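Okay, thread time. The town of Kirach has put its Office of Rural Services up for a merger and I have been reading the packet so you don't have to. Long one, sorry in advance.

1/ Quick background for anybody outside the county. Rural Services is the office that handles the gravel roads, the well testing and the small grants for villages like Dantas and Skovoritz. It has its own director and its own line in the budget. Under the proposal it becomes a "unit" inside Public Works.

2/ A unit! No director, no separate line. The money goes into one big pot and the head of Public Works decides how much of it leaves town. If you live on a paved street this probably sounds fine. If you live out past the Imitz bridge like my folks do, you are already doing the math.

3/ The council says it's about saving money. So I went looking for the savings. They're on page two of the budget note and they come to one salary plus the office lease. The same note has a line for "transition costs" with no figure next to it. It just says to be determined.

4/ I've been to a lot of these meetings and I know a blank line usually means somebody hasn't finished their homework. Could be innocent. I would still like to see the number before the vote and I don't think that's asking a lot.

5/ Now the grants, which is the part I care about most. Each village can apply for up to $4,000 a year for small stuff. Culverts, a new pump, a roof on the bus shelter. Dantas got its shelter that way and people use it every single morning.

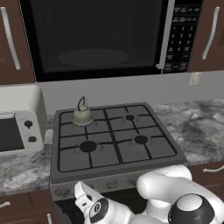
Kitchen wall, microwave and dark cabinets.

6/ The merger draft keeps the grants "subject to available funds." The current rule says the money has to be set aside first, before anything else in the office gets paid for. Those are very different sentences and I had to read them both twice.

7/ To be fair to the other side (I do try), Rural Services has not been a dream to deal with. Skovoritz waited all winter for a well test. Phone calls go to a mailbox that is always full. I have complained about that office on this very account, so please don't dig up my old posts, I remember them.

8/ But a slow office with its own budget can be fixed. Hire a second person, get the mailbox emptied, put the applications online. Once it's folded into a bigger department you need a whole new ordinance to get it back — and I can't think of one time this council has brought an office back.

9/ Politics bit. The majority on the council campaigned on "smaller town hall" and they won, so nobody should be shocked. What did surprise me is that the rural seats are split on it. One of them voted to send the draft forward and then told the paper it "needs more work." Okay! So do the work before you vote?

10/ The petition. Residents can force a public hearing with 350 signatures from inside the rural district. As of tonight, July 31, 2021, the folks collecting them say they are 100 short. They'll be outside the feed store in Imitz and at the school lot in Dantas. You have to sign in person and your address has to match the voter roll.

11/ Please print your name clearly. The last petition lost a pile of signatures over handwriting and I am still mad about it.

12/ If the hearing goes ahead it has to be held before the final vote, and that's penciled in for November. If the petition comes up short, the council can put the merger on the regular agenda and you get your two minutes at the mic along with everybody talking about parking.

13/ Somebody asked in my replies whether the county could step in. From what I can tell, no. The county only reviews it if state road money changes hands and the draft leaves that money where it is. Somebody was paying attention when they wrote that part, I'll give them that.

14/ Also asked: will the staff lose their jobs? The draft says everyone except the director moves over at the same pay. It doesn't say where their desks will be. Right now you can walk into the Imitz office with a question about your road. Public Works is a drive into Kirach and it closes for lunch.

15/ I'll post the budget note and both versions of the grant rule tomorrow once I get the scanner to behave. If you've ever had a grant turned down or held up, my messages are open, and I won't use your name unless you say so.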